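Craft room check before fabric paint and dye sessions
Trestley Makers' Room, February

Windows: both open at least a hand's width. OK. The left one sticks, so push from the bottom.

Fabric paint: lids on, labels facing out. 203 jars on the shelf, 3 dried up and thrown out.

Heat tools: irons off at the wall and cords not frayed. One cord has a nick near the plug. Tagged, do not use until replaced.

Spray sealer: outdoors only. Cans go back in the metal cabinet afterward. OK.

Craft knives: blades capped, used blades in the tin. The tin is nearly full.
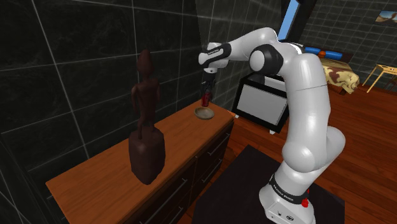 A reader from Arnden wrote in to ask whether the sealer rule also covers the brush-on kind. It does not, but keep a window open while it dries.

Dye pots: never used for food. Two had no mark on the handle. Marked now with red tape.

Gloves: up to 886 pairs came in the Flodport order, mostly medium. Small still needed.

Floor: drop cloths flat, edges taped. One edge was loose by the sink. Fixed.

Still open: iron cord, knife tin, small gloves. Check again before the tote bag class.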